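4.2 Battery drain with the display switched on

The second set of tests looked at how long each tablet lasted while playing video held in its own storage. All the tablets had large screens, between 15 and 18 inches, and were sold mainly for watching films at home. Tablets of this size are rarely used while walking about, and owners often leave them on a stand near a socket. We still wanted battery figures, as the buyers who answered our survey said they moved the device from room to room and did not always take the charger.

Six models were tested. Each was charged to full, left for an hour with the screen off, and then set to play the same film on repeat with the sound at half volume. Wireless networking was left on but no account was signed in. Updates were turned off where the settings allowed this. On the Drallmont tablet they could only be delayed, and one run had to be thrown away when an update began in the middle of it.

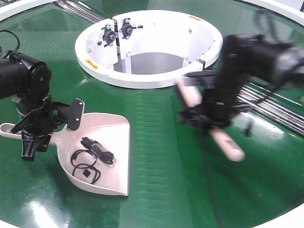 Brightness was harder to keep the same. The slider on one tablet does not match the slider on another, and two of the models changed their own brightness even with the automatic setting turned off. We therefore set each screen with a light meter against a plain white page and checked it again at the end of the run. Where the second reading differed from the first by more than a small amount, the run was repeated. Boutros used the same method in his earlier work on laptop screens, and we kept his limits so that the two sets of results could be compared.

The longest run was by the Jääskeläinen tablet, which played for 936 minutes before shutting down. The shortest was 222 minutes, by the older of the two Bundthorpe models. The older Bundthorpe has a smaller battery than the others and an early processor that decodes this type of video in software, so a low figure was expected. The newer Bundthorpe did a good deal better with the same screen panel.

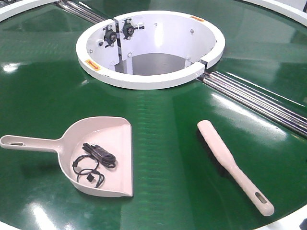
Reflections were dealt with separately from brightness. A large glossy screen acts as a mirror when the picture is dark, and people tend to turn the brightness up to make up for it. The effect is easy to see on any shiny surface under ceiling lights, such as the green tabletop shown here, where bright white patches sit in several places across the top. In the survey, owners of tablets with glossy screens were more likely to say they used the highest brightness setting in the evening. We ran the film again at full brightness for this reason, and every model lost playing time. The Brornutlow lost the least, a drop of 84 minutes from its first result.

Lindholm has argued that tests at full brightness should be the main figure given to buyers of large tablets. We do not go as far as that. Most of the people we asked said they changed the setting during the day, and a single figure taken at either end would not match what they see at home. Both results are given in the appendix.
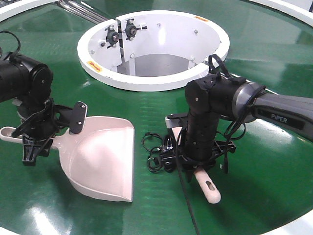
Standby drain was measured last. Each tablet was charged to full and left with its screen off for three days, with networking on. The two Bundthorpe models lost more charge than the rest, and the loss was uneven, with most of it falling in the first night. The system log on the newer one showed the media app waking the processor to fetch cover pictures. Removing the app brought the drain down to the level of the others. We did not include this changed result in the comparison, as few owners would think to remove an app that comes with the device.

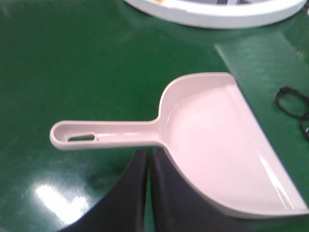
Figure 3. Pink plastic dustpan on a glossy dark green tabletop.

The order of the six models was the same in the standard and full brightness runs apart from the third and fourth places, which changed over. The gap between those two was small both times and we would not draw anything from it. Charging times are covered in the next section.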